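Conseils pratiques > Atelier > Entretien du bois

Accueil | Fiches | Outillage | Contact

Entretenir un plateau en bois huilé

Le service Habitat de Brendthorpe rappelle qu'un plateau huilé demande un entretien régulier. Le dépoussiérage s'effectue au chiffon doux, dans le sens du fil. Les produits abrasifs et l'eau de Javel sont à proscrire.

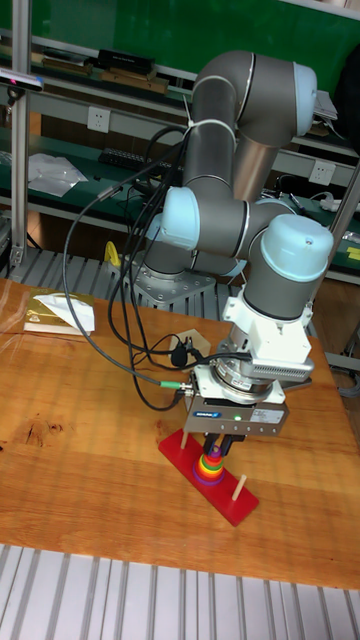 En cas de tache grasse, il convient d'appliquer de la terre de Sommières, de laisser agir une nuit, puis de brosser. Les auréoles légères se traitent au papier abrasif de grain 240, suivi d'une fine couche d'huile. L'excédent est essuyé au bout de 13 minutes.

Les chiffons imprégnés d'huile peuvent s'enflammer spontanément : ils doivent être étendus à plat, à l'extérieur, jusqu'à séchage complet.

Fiche rédigée par Marwa Kabbaj.

107 partages | 4 commentaires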